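Home > Working with us > Vacancies

Bench Technician and Workshop Assistant (two separate posts)

Clivisell Furniture Repair
Reference: 378
Hours: full time (technician), part time (assistant)
Contract: permanent
Published: 2020-12-07

Clivisell repairs and refits tables, desks, cupboards and seating for schools, libraries, small offices and private homes. We took over the Phuthong upholstery business in August and now run both from the same building. The order book has grown and we need two more people at the benches.

Please read the whole advert before you apply. The two posts are different and we ask for different things.

About the work

Most of what comes in is ordinary furniture that has been used hard. School desks arrive with split edges and wobbly legs. Library tables come in for new tops. Dining chairs need regluing, and every few weeks somebody brings us a drop-leaf table with one hinge missing and the other one bent. We do not do antiques of high value and we pass that sort of work on to a restorer.

Jobs are booked in at the front desk and given a ticket. The ticket says what the customer has asked for and what we have quoted. If you find something else wrong once the piece is on the bench, you stop and speak to the workshop manager before going further. Customers are rung before any extra work is done.

Large jobs are done in batches. The biggest so far was 300 chairs for a college, done over a summer. Batch work is repetitive and you should be comfortable with that. Between batches the work is mixed and you may have several small jobs open at once.

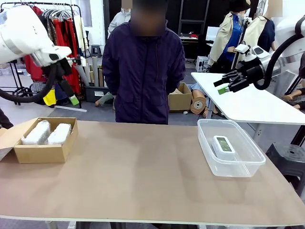
Haruto Amano

The main work tables are shared. You will have your own drawer and your own set of hand tools, but bench space is given out each morning according to what is due. Tables are cleared and wiped at the end of every shift, including by people who are halfway through a job. Unfinished pieces go on the racks with their tickets.

Post 1: Bench Technician

You will carry out repairs from start to finish with little supervision. The main duties are:

Stripping down, regluing and clamping frames and joints
Cutting and fitting replacement parts in solid timber and board
Fitting edging, hinges, runners, locks and castors
Sanding and finishing, by hand and by spray
Writing up the hours and materials used on each ticket
Showing the assistant how jobs are done

You must have at least two years of paid work in furniture repair, cabinet making, joinery or a closely related trade. A college qualification is useful but we will not turn you down for lack of one. You need to be able to read a simple drawing and measure accurately. Experience of upholstery would help us a good deal as the Phuthong side is short of hands, but full training can be given.

You should hold a current driving licence. The technician goes out with the van on some days to look at fixed furniture that cannot be brought in, mostly library counters and fitted benches in school laboratories.

Post 2: Workshop Assistant

No experience is needed for this post. You will help the technicians and keep the workshop supplied. The main duties are:

Unloading the van and booking furniture in
Removing old fittings and sorting those that can be used again
Basic sanding and cleaning
Holding and clamping for larger pieces
Keeping the stock list for screws, glue, abrasives and edging
Sweeping up and emptying the extraction bags

You must be 18 or over. The work involves lifting and you will be on your feet for most of the shift. We have trolleys and a lifting table and expect them to be used. You should be able to follow written instructions and be tidy. If you would like to train as a technician later on, say so in your application. One of our present technicians started in this job.

Hours and pay

The technician works 8.00 to 4.30 with half an hour for lunch. The assistant works mornings only, 8.00 to 12.30. Both posts are weekdays only. Overtime is offered when a large batch is due and is never compulsory. It is paid at time and a half.

Pay for the technician depends on experience and will be discussed at interview. The assistant is paid a fixed hourly rate, reviewed after six months. Both posts come with paid holiday, a workplace pension, safety boots and overalls. The technician also gets a yearly tool allowance. Tools bought with the allowance are yours to keep if you leave.

We close for two weeks in summer and one week over the New Year. These weeks come out of your holiday entitlement, so please think about this if you have family commitments at other times of year.

Where we are

The workshop is on the ground floor at Kamach Yard, behind the tile warehouse. There is parking for staff and a covered rack for bicycles. The nearest bus stop is a ten-minute walk away and the first bus gets in at 7.40. The yard gate is locked at 5.00.

There is step-free access from the yard to the workshop, the kitchen and one of the toilets. The upholstery room is up a flight of stairs with no lift. If this would be a difficulty, tell us and we will arrange the work so that you do not need to go up.

The workshop is noisy when the saw and extraction are running. Ear protection is provided and must be worn, as must masks when sanding or spraying. Radios are allowed in the upholstery room only.

How to apply

Send us a letter or email of no more than two pages saying which post you want and why you think it would suit you. Give us your work history for the last five years, or since you left education if that is more recent. Gaps are fine but please say what you were doing. If you are applying for the technician post, include photographs of up to four pieces you have worked on, with a few lines on what you did to each. Before and after photographs are the most helpful.

Please do not send certificates at this stage. We will ask to see them at interview.

Applications should be marked with the reference number and addressed to Hsin-yi Lo, Workshop Manager. You can also hand them in at the front desk between 9.00 and 4.00. We cannot take applications by telephone, but you are welcome to ring with questions about either post. The best time is after 2.00.

We do not use agencies and will not reply to them.

Interviews

Everyone who applies will get an answer. Those we wish to see will be asked to come in for about an hour. Technicians will be given a short bench test, which is to take apart, clean and reglue a loose chair joint and to fit a pair of hinges. Tools and materials are supplied, though you may bring your own chisels if you prefer them. Assistants will be shown round and asked to sort and count a tray of fittings.

We will pay bus or train fares for interview if you keep your tickets. Two references will be taken up before we make a firm offer, and one of them should be from your most recent employer if you have had one. Both posts have a trial period of three months with one week's notice on either side.

If you applied for the upholstery post advertised earlier this year under the Phuthong name, you may apply again. We have not kept the old applications, so please send everything afresh.

Other vacancies: none at present
Back to Working with us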